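Subject: Re: [menzies-sleepers] Fitted sheets that keep popping off

> Has anyone found a sheet that stays put on a deep mattress? I've
> gone through 2 sets since March and the corners ride up every
> night. Is thread count the problem?

Oh, I feel your pain! I had the same fight with my old Gullelel set, 600 thread count and slippery as anything. What fixed it for me was pocket depth, so measure your mattress with the topper on before you buy (I forgot the topper, twice). I'm on a plain Werker cotton one now and I love it -- paid some 75 dollars, which hurt a bit, but it's softer with every wash.

If you'd like to keep the set you've got, try this:

1. Do the head end first, both corners, then pull toward the foot and smooth it flat with your forearm.

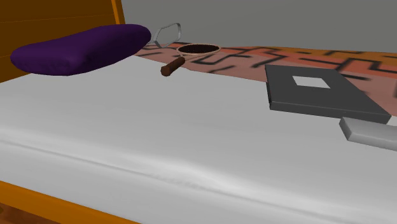 2. Clip on Bandex straps, 4 to a bed, one across each corner underneath. Mine came off in the dryer once, so take them off before washing!

Let us know how you get on.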